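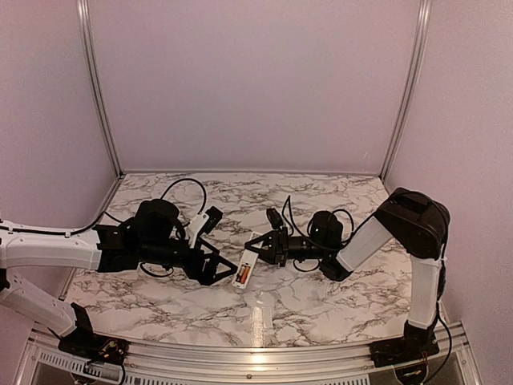
Remote, battery side up.

The Slow Middle

I finished Konddale in March, both seasons, and I've been trying since then to work out why everyone I know thinks it's a masterpiece. I kept notes while I watched. They came to 3,957 words, more than I've managed on my own novel since Christmas, so I may as well get a post out of them.

If you've missed it, Konddale is a crime drama set in a mill town of that name, where the mill has closed and a body turns up in the log pond. There is a policewoman with a bad knee. There is a family, the Gallaghers, who own the hardware store and the funeral home and seem to be involved in everything. It's on Jorkar, the streaming service that keeps asking whether I'm still watching, in what I've come to hear as a slightly worried tone.

Every person who recommended it told me the same thing: give it 3 episodes. I've been told this so often, about so many shows, that I've started to wonder what we're agreeing to. Three episodes of Konddale is nearly three hours. If a friend handed me a novel and said the first third was hard going but it picked up at the funeral, I'd put it on the shelf with the others. On television we treat the bad part as a kind of deposit.

To be fair to it, episode four is good. There's a long dinner at the Gallaghers' in which the mother passes a dish of potatoes down the table and each person takes a bit less than they want, and by the time the dish gets back to her you understand the money, the will and the favourite son. It runs 15 minutes with hardly a raised voice. I went back and watched it again the next morning over toast. Whoever wrote that scene knows exactly what they're doing, which makes the rest harder to forgive.

Because what follows is the middle. Episodes five through eight are full of people standing at windows. The policewoman drives to the lake and looks at it. A character we've met once sits in a parked truck through an entire song. Reviewers have called this patience. I write fiction myself, slowly and with little to show for it, and I know what it looks like when you have a beginning and an ending and you're filling in between them, because I do it too. I have a chapter in which a man repaints a fence. I told my writing group it was about grief. They were kind about it, and I cut the chapter down to a paragraph and the book didn't notice.

The usual defence is that real life is slow and the show is being truthful. I don't buy it. Real life is slow and full of stuff. People in a real mill town would be arguing about the arena roof, and somebody's cousin would have a theory. The people of Konddale have no theories and no errands. They have coats, beautiful ones. You'd think a murder in a place that size would at least get people talking at the gas station, but the one time we see the gas station it's raining and the man behind the counter only nods.

Then there's season 2, which everyone says is the better one. It jumps back thirty years to show us how the Gallaghers got the funeral home. I'm suspicious of prequels at the best of times and I was suspicious of this one for all eight hours. We already know who lives. We know who gets the store. What's left is seeing how the furniture got where it is, and I'm sorry, but I didn't need an origin story for the potato dish. It gets one. My sister cried at that part and has asked me to stop talking about it.

She also says I watch television like a building inspector. Maybe so. I did guess the killer in episode two, on the grounds that he was the only well-known actor with nothing to do, and I'd like some credit for that. She says guessing isn't the point. I notice that people only say so when somebody has guessed.

I'll probably watch the third season if they make one, mostly for the mother, who is marvellous and has been given maybe six pages of dialogue in total. In the meantime people keep telling me to try Jostov, a Cold War thing with submarines. Apparently it's a bit slow at first.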